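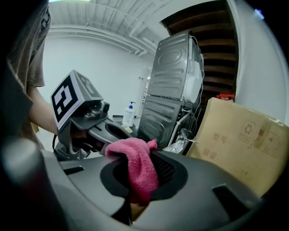
One of the hand-held grippers in use, marker cube on top and jaw against a pink towel.

Gripper Maintenance Technician (fixed term, full time)
Grakon – Household Handling Group

Posted 8/5/25

Grakon is looking for a technician to look after the hand-held grippers used by our Household Handling Group. The job covers set-up, calibration, routine service and repair. It is a bench job for most of the day, with regular time on the floor beside the operators.

The position reports to Nandi Van Wyk, who runs the equipment side of the group. It is a fixed-term contract with a possible extension, reviewed each November.

About the equipment

The grippers are carried by hand. An operator holds one in each hand and does ordinary household tasks with them: folding towels, loading a basket, moving bottles and boxes. Each gripper has a camera, a pair of jaws driven from the handle, and a printed marker cube on top that lets the tracking software work out where the gripper is and which way it is pointing. The recordings go to our colleagues at Tromton, who use them on their robot arms.

We keep 13 pairs in service. The current housings are our own design and the jaws are made for us by Dunne. Work orders, spares and calibration results are all kept in Ridero, our in-house maintenance log. You will be shown how to use it in your first week.

Towels and other soft goods are hard on this equipment. Lint gets into the jaw slides and behind the mesh, loops of terry cloth catch on any rough edge, and cables are flexed all day long. Most faults that come to the bench are small ones of this kind. A jaw that closes a little short or a marker cube that has shifted on its mount will spoil a day's recordings if it is missed, so the morning check is the most important part of the job.

What you will do

Morning check, before the first session:
Fit charged batteries and confirm that each gripper starts and records.
Open and close the jaws through their full travel and feel for drag.
Check the marker cube for looseness, scuffs and lifted corners. Replace any face that is marked. Do not clean it with solvent.
Wipe the lens with the cloth supplied and look at a live picture from each camera.
Run the short calibration on the bench plate and enter the result in Ridero.

During the day:
Swap out any gripper an operator reports as stiff, noisy or dropping its connection.
Re-route or re-tape cables that are hanging where they can snag.
Talk to operators about what they felt when the fault happened. Write it down in their words.

Weekly service:
Take off the jaws, clear lint from the slides with a soft brush and low-pressure air, and re-grease sparingly.
Check jaw tips for wear and change them as a pair.
Check housing screws to the torque on the service sheet. The housings are plastic and the threads strip easily.
Carry out the full calibration, which takes around 126 minutes for a complete rack. You can do other bench work while it runs.

Repairs:
Replace jaw motors, springs, connectors, camera modules and cables.
Rebuild cracked housings from stock parts.
Return a repaired gripper to service only after a full calibration and a test session with an operator. A second person signs it off, usually Kirsty Whitlock or Nandi.

You will also keep the spares shelf stocked, place orders with Dunne for jaw parts, and keep the service sheets up to date when a part or procedure changes.

What we need from you

A trade certificate or diploma in electronics, mechatronics, instrument repair or a similar field, or equivalent time on the job.
At least 2 years of hands-on repair work. Cameras, power tools, medical devices, appliances or printers would all be suitable backgrounds.
Neat soldering and crimping, including on fine-pitch connectors.
Comfort with a command line. You will not be writing software, but you will start scripts, read error messages and pass on log files.
Clear written notes. The next person on shift has to be able to pick up your work from the log.
The right to work in the country for the length of the contract.

Useful but not required

Experience with camera calibration or motion tracking.
3D printing, including finishing printed parts to fit.
A current driver's licence, for the occasional trip to a recording site.

Hours and conditions

The week is Monday to Friday with an early start, as the morning check has to be finished before operators arrive. There is no night work. Some recording is done in ordinary houses and live-in workspaces, where you may be working on a folding table near laundry machines or under a staircase, with stairs to carry cases up and down. A packed case is awkward to lift and we ask that two people carry it.

There is some noise from the compressor and hearing protection is provided. Safety glasses are worn at the bench whenever air or a grinder is being used. We supply tools, but you are welcome to bring your own hand tools if they are labelled.

Pay is set by the Grakon technical scale and depends on qualifications and experience. The starting range will be sent to everyone who is invited to an interview.

How to apply

Send a resumé and a one-page letter to Maureen Hulme in the Grakon staffing office. In the letter, please describe a repair you have done that took more than one attempt, and how you found the fault. Photos of your work are welcome – phone photos are fine.

Shortlisted applicants will be asked to come in for a half-day, paid at the technician rate. You will strip, clean and reassemble a gripper using the service sheet, then trace a fault we have set on a second one. You will also meet the operators on shift.

Questions about the work itself can be sent to Nandi Van Wyk. Questions about access, parking or adjustments to the bench or the half-day should go to Freya Hebden, who can also arrange a visit to the workshop before you apply.

Applications stay open until the position is filled.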